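Lurnwood side table, light yellow — 4 out of 5

Bought this in January, so it's had a fair run now. Wanted something plain for cards and mail and the odd cup of tea. Came flat, one box, allen key included. Took me 30 minutes, would of been 20 but I put a leg on backwards. My fault, instructions are fine.

Color is softer than on the website. Pale, kind of buttery. I was worried it would fight with brick but no, looks good against the red. 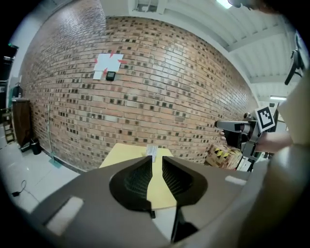

Top wipes clean. Tea ring came off with a damp cloth, pen did not, so watch that. One leg was a hair short on our floor — folded card under it, done. Wakana has the Purketti one and says hers wobbles worse, and she paid more.

Gripes: edges a bit sharp underneath, spare screws not the same size as the real ones (why?), and delivery slipped twice. Emailed Lurnwood about the screws, got a reply from a Bernd Baumgart next day, new bag in teh mail that week. Can't complain there.

Would buy again. Probably the taller one.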